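Lab Handout 5: Looking After the Two-Arm Bench
Starkmont workshop course, fall term
Revised Oct 8, 2026

Welcome back, everyone. I had meant to get straight on to gripper force this time, but so many of you stopped me in the hallway with questions about the morning check that I've written the whole thing out, with my usual detours. Please bring this copy with you, and scribble on it as much as you like. The margins are wide for a reason!

The bench has two arms that share one long aluminum rail along the front, each bolted down on its own black mounting plate. Nearly everything we fuss over in this handout comes back to that rail. If a plate shifts by the thickness of a business card, the gripper at the far end of the arm is off by a good deal more, and then two grippers that are supposed to meet in the middle will miss each other and you'll spend your afternoon blaming the software (I have lost whole afternoons this way, and I was very rude to the software).

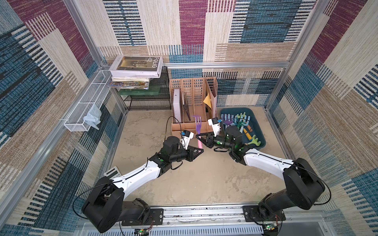 Photo and notes: Nigel Ashworth

A handover is the hardest thing we ask of the pair, and I like it as a test for just that reason. One arm holds the toy rake by itself, out over the middle of the floor, and the other has to bring its open fingers up close to the handle. Watch the gap on both sides of the handle before you let the fingers close. If it's wider on one side, stop there and make a note of which side. Don't nudge the arm by hand while it's powered, however tempting it is, and I do know how tempting it is.

Before you run one, go through the plates. Power off at the wall switch, arms folded down onto their rests, and then:

1. Try each plate bolt with the short hex key. You want firm, with no travel. If one turns, back it off completely, wipe the thread, and put it in again by hand before you tighten it.
2. Tighten in a cross pattern, a little at a time, going round twice.
3. Look along the rail from one end with your eye down low. A plate that has lifted at one corner shows a sliver of light under it.
4. Follow the cable from the shoulder up to the wrist. It should have enough slack for the elbow to open all the way, and not so much that a loop can catch on a gripper.
5. Check the thin red and black wires down by the small circuit boards at the front. They sit low and they're easy to brush with a sleeve.
6. Power on and wait for the green lights at the wrists. Both arms, please, before you touch the keyboard.

On step 4, a word about the wrist cameras. Each one rides on top of its gripper, and the screws holding it are tiny and made of something soft. Finger tight plus a quarter turn is plenty. We went through a bag of 289 of those screws last year, and I'd love for this group to leave me a few.

The log sheet hasn't changed. Write the handover number, which arm was giving, and anything you saw or heard that you didn't expect. A click from the elbow counts. So does "felt slow." The left arm gets its joints greased every 2,000 handovers, and the right one follows the same schedule even when it has done less work. Use the Dawber grease in the gray tub and wipe off what squeezes out.

Now for the second half, laying out the floor, which people tend to rush once the mechanical part is done.
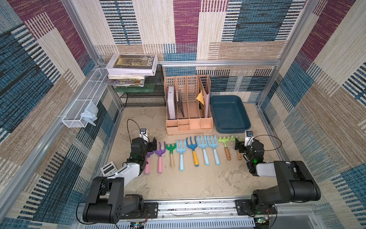
Nigel Ashworth, Starkmont | Handout 5, part two

For the pick test we set the garden tools in one row across the middle, heads toward the back and handles toward the arms. We use nine, six forks and three rakes, and I'd ask you to keep to that so we can compare one group's sheet with the next. The forks have three curved tines and the rakes have short stubby teeth, so the two kinds rest on the floor a little differently and the grippers need to cope with both. Leave the tray at the back, to the right of the file organizer. An empty tray gives you a clear place to aim for when you get to the sorting exercise.

The ends of the row are where the trouble shows up first. Bring the left gripper over the fork at its end and the right gripper down beside the rakes at the other, slowly, and hold. Then look from the front and from the side. An arm whose plate has crept will usually look fine from one of those places and wrong from the other, so do please walk round and look from both.

If an arm is out, the fix goes in this order. Recheck the plate bolts. Run the homing routine in Jivik (menu, Arms, Home One), choosing only the arm that's wrong. Repeat the hold over the end of the row. If it's still out, load the saved offsets from file 156, and if that doesn't settle it, write it up and come and find me. Please don't type in offsets of your own! Two groups correcting the same arm in opposite directions is a very long evening for whoever has to untangle it.

The floor could do with a soft brush between sessions, too. Grit gets under the handles and makes them roll. No damp cloths near the rail.

For next time, read chapter 2 of the Lurklow notes, the part on finger pads, and bring one filled-in log sheet per pair. If your sheet has nothing in the "unexpected" column, I'll be asking you about it, kindly, but I will be asking.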